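Laundry Corner, Before the Move
Posted 1 December 2023

I'm finally sitting down with a coffee to write about laundry. Ozan has been restless since we started packing up the Dultville place (he wants to know which of his things survived), and Zübeyde says if I don't sort the laundry now I never will. She's probably right!

It's a small gallery. The two pictures come first, with a line for each, and after that I just ramble about folding, as usual.

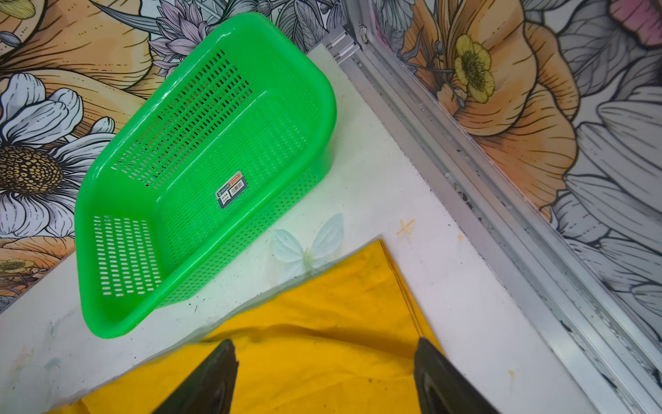
The green basket and a bit of mustard yellow laid out on the white board. I love those two colors next to each other. The barcode label is still on the bottom of the basket, and there's a little butterfly keeping it company.
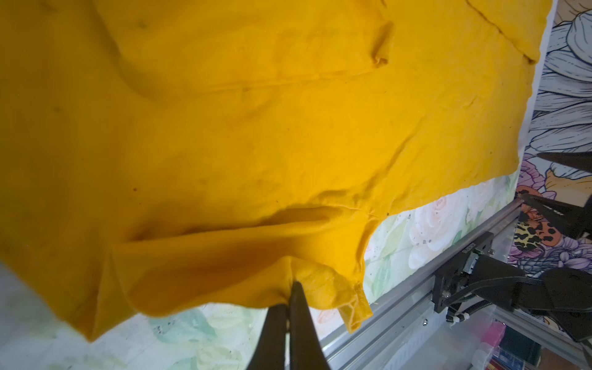
Mustard yellow again, up in the air this time, with all those flowers behind it. Look at the creases! You can also see a few small dark specks on the cloth.

About the basket

I'm a big believer in baskets with holes in them. I had a solid one for years, a gray tub from Girkine that weighed a ton, and anything even a little damp that went in at night smelled like a pond by morning. Slots all the way around are so much better, and if sand or lint gets in there you just turn the thing over the sink and give it a knock.

Green was my pick, by the way. Taner wanted white so it would match the washer, and I said absolutely not, I want to be able to find it. We've got a house full of boxes and I can spot that green from the hallway. Taner has come around to it (he uses it for carrying groceries when he thinks I'm not home).

About the yellow

Mustard is a funny color to wash. It goes with the darks in my house, always cold, inside out, and I skip the softener. Small spots get a dab of dish soap and an old toothbrush, then I leave them alone for as long as it takes to eat lunch. If they're still there after the wash I do it over, and I keep the piece out of the dryer until I'm happy with it. I once baked a coffee stain into a good tablecloth and my mother-in-law still brings it up.

How I fold when I'm in a hurry

Lay it flat, smooth it from the middle out with the side of your hand, sides in, then up from the bottom. That's my whole method. Zübeyde does a fancy one where everything stands up in the drawer like file folders, and it does look gorgeous, but I've got over 300 pieces to get through before February, and at that point I'm only trying to get the lids on the boxes.

Creases I mostly ignore. Anything that goes in a box is coming out wrinkled anyway, so I'll iron at the other end.

Still to do

The winter bedding, all of it. The towels on the top shelf. Ozan's football shirts, which he swears he'll sort himself. And the big bag of single socks that has now moved with us 2 times without a single match being made.

If anyone nearby needs hangers, I have a huge box of them by the back door, mostly wire but some nice padded ones too. Leave me a comment or just come and knock.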